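Speaker notes - student robotics evening, Skelgate
December - posted by the club desk
5 comments - 93 shares

Start slowly. Say good evening and wait until the people at the back have found a chair.

First point: who we are. We are a student project at Skelgate, and we call our stacking program Hakon. The task sounds very small. Pick up one cube, put it on top of another cube, let go. Most of our semester went into these three steps.

Second point: the first weeks. We wrote the positions by hand, in millimeters. This was good for learning but bad for stacking, for when the table was moved a little, all the numbers were wrong. Tell the story of the Lurnitz visit here, but keep it short. (Leave out the part with the bus.)

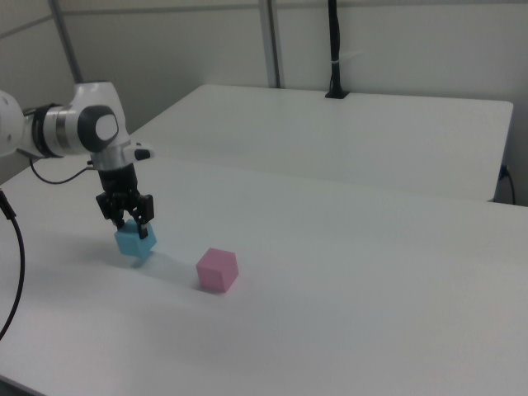 Third point: how we count. A try is good only if the upper cube stays in place after the fingers open and the arm goes back up. If it leans but stays, we write it as good, and there was a long discussion about this. In total we logged 521 tries. Say the number clearly and make a pause.

Fourth point: what we changed after the Kalinowski round. We lowered the speed for the last part of the way down. The judges also asked us for a written log, so now two students sit at every run - one at the keyboard, one with the notebook. Ask the audience who has kept a lab notebook. Wait for hands.

If there is time: explain why we practice with cubes and do not yet try cups. If there is no time, go directly to the questions.

Do not forget to say that new members can come without any programming experience. The sign-up sheet is next to the door.

2652 views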